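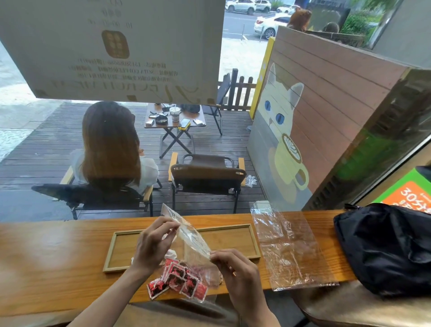
Does this dataset tell you whether a startup's funding round closed at the amount it announced? Only for the rounds where we found a filing to check against, and those are a minority. For the rest you get the company's number, copied from the company's blog.

18/06/2025
By Jessie Leckie

Planska funding announcements, data card

Planska is a table of funding announcements made by online retail startups, with one row per announcement. I built it after getting tired of charts that add up press release totals and call the result "investment." Siyabonga Mahlangu wrote the parser and disagrees with me on a fair amount of what follows.

What a row holds

Company, stated amount, currency, lead investor as named, round label as named, link to the announcement, and a field called filing_match. That last one is the reason to use this table over the bigger ones. It takes three values: match, differs, none. Most rows say none. Please don't read none as "probably fine." It means we looked and came back with nothing.

Round labels

I would ignore them. Batista announced what it called a Series B, then an "extension" of it, then a "strategic addition" to the extension. We keep all of those as separate rows because they were announced separately. If you sum them you may be counting the same money more than once. Siyabonga thinks we should merge them. I think merging means guessing, and the guess would end up in somebody's slide.

Valuations

Left out. Early versions had a column for them and it was full of phrases like "people close to the deal." There were 23 entries and I couldn't stand behind any.

Strategic investors

When a telecom or a retailer puts money in, the announcement nearly always says the investor will "open doors" in some new region. There is a free text field, stated_purpose, that quotes this. We went back to 13 companies that promised expansion and found a working local storefront for 2 of them. That is a small group and we picked it by hand, so don't cite it as a rate.

Known problems

- English language announcements only. Clikuvano posts in other languages first and trims the English version, and its rows are thinner for it.
- Amounts are not adjusted for exchange rates. Do your own.
- Debt and equity are mixed wherever the company mixed them. Brurkavska's largest row is one of these.
- Bad news isn't announced. A company with no rows after its second round may have been sold, shut down, or be doing nicely on its own sales.
- 101 links were dead at the last check in April. The rows stay, flagged link_dead.

Uses I'd argue against

Ranking companies. Predicting exits. Any sentence that starts with "the sector raised."

Corrections

Open an issue with a link to a document. An email from the company's PR firm doesn't count as a document, and we've had plenty.

Contact: open an issue | © Planska maintainers | Back to top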